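Pattern on the Walls, and Other Fall Notes

Hello again, neighbors, and welcome to the October letter from all of us at the Paterson Street shop, where the chevrons are still going strong.

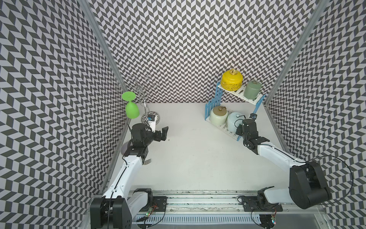 Papering a small room

So many of you have asked about bold wallpaper in a tight space that I thought I'd better write it all down (my handwriting on the backs of receipts can only do so much!). My own back hall is barely wide enough for a coat rack, and I papered it last winter in a busy zigzag that my family was sure I'd regret. I love it - even on gray mornings.

Start from the corner you see first when you walk in, and hang a plumb line before you cut a thing, as old houses lean more than you'd think. Buy one roll extra. A zigzag has to match at every seam, and that eats up paper.

The Wultus sample books are back on the long table, and you can borrow up to 9 sheets at a time. Tape them up at home and live with them until Sunday or so. Our evening paste-and-trim class has room for 14, and it costs $20 with coffee included. Sign up at the counter.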